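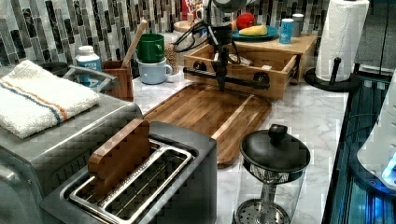

Sober living house

June - by Ryan Pearce
Print this page | E-mail to a friend

A sober living house (also sober home, recovery residence) is a shared home for people who have finished treatment for alcohol or drug use and want a place to live without either. Not a clinic. No detox, no doctors on site in most cases. Residents pay rent, buy food, go to work or school.

History
Grew out of the "twelfth step" houses of the 1940s, mostly in California. Spread widely after the 1970s, as rented rooms got scarce and hospital stays shorter.

House rules
Vary a lot. Usual ones: no alcohol or drugs, a curfew, chores, random urine tests, a weekly house meeting. Many expect residents to attend a mutual-help group but dont run one. A relapse can mean leaving the same day - some houses allow a return after a set time, often 7 days.

Types
Peer-run houses vote on rules and new members. Monitored houses have a paid manager, sometimes a senior resident on reduced rent. The Bremby house, opened by Mudassar Arain with 5 beds, began as the first kind and later became the second.

Length of stay
Anywhere from a few weeks to two years. Some set no limit as long as rent is paid and rules are kept.

Criticism
Licensing is patchy, and in many states a house can open with no inspection at all. Complaints involve overcrowding, kickbacks for referals, and evictions without notice.

See also: Halfway house, Aftercare, Relapse prevention

Filed under: Recovery & Aftercare > Housing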